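Equipment Plan for a Two-Arm Packing Cell
Student project report, Dulport

2. Budget and constraints

The department set a ceiling of $4,000 for everything beyond the arms themselves. Ramesh Prajapati collected quotes from Rudden and Kandpal for grippers, rail parts and cable sets. Trastodley quoted only for mounting hardware. The packing task was fixed first: grocery items of mixed shape go into an open box on a wooden table, with both arms mounted on one rail.
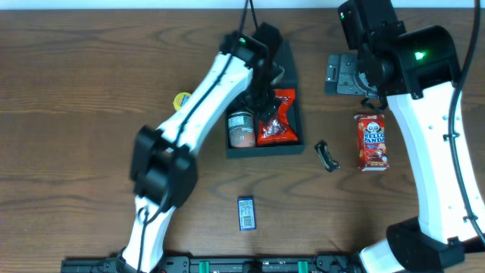

Why is a spare gripper budgeted before a spare arm?
Fingers and gripper motors wear first and cost far less to replace. A spare arm would exceed the ceiling by itself.

2.1 Grippers

Two-finger grippers were kept for both arms. The Rudden quote for 2 spare grippers with 3 sets of finger pads came to $854, shipping included. Suction was considered and rejected: crinkled foil pouches seal poorly, and a pump adds a line to the budget and a hose to the cable run.

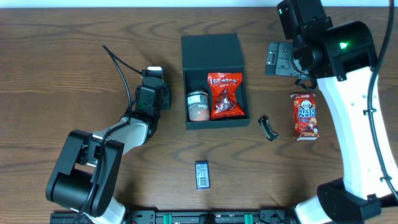

Figure 2. Both arms on the shared rail, with the open box between them.

2.2 Wrist cameras

A wrist view is required for close placement, where the gap between items is small. The plan allows one spare camera and one spare cable per arm. Kandpal's lead time is longer than Rudden's, so the camera order goes out first, on Thursday.

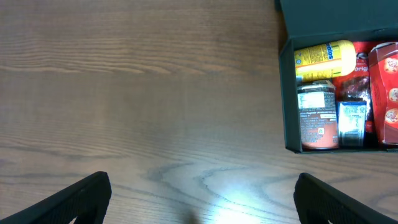
Figure 3. Wrist view of the packed box, gripper fingers open.

2.3 Open items

Cable clips and rail clamps are still unpriced. A replacement power supply is deferred to the next budget period.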